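Gultora Sim Grasp Set: data card
Version of December 24, 2020

Gultora sells this as a ready-made training set for parallel-jaw grippers. We bought the 3,000-episode tier and received 3,288 episodes.

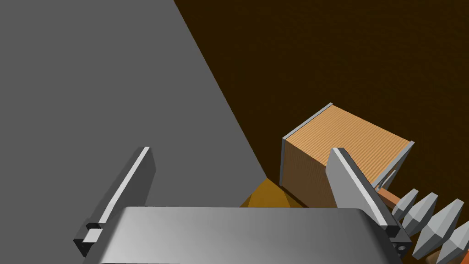
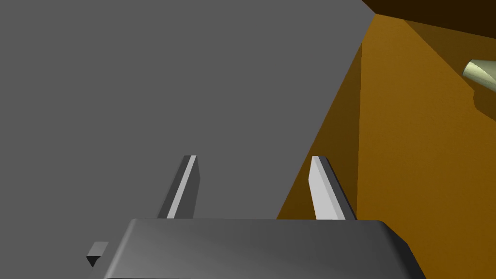
Rendered views from the wrist, fingers open in both.

Maintained by: Manipulation Group, Heitmann

Contents: simulated episodes only. The sales sheet says "transfers to hardware." We have seen no numbers.

Known problems: 103 episodes won't load. Plain gray surfaces fill too much of the view for our taste. Gultora support closed our ticket after 5 days with no fix.

Contact: Tomomi Murakami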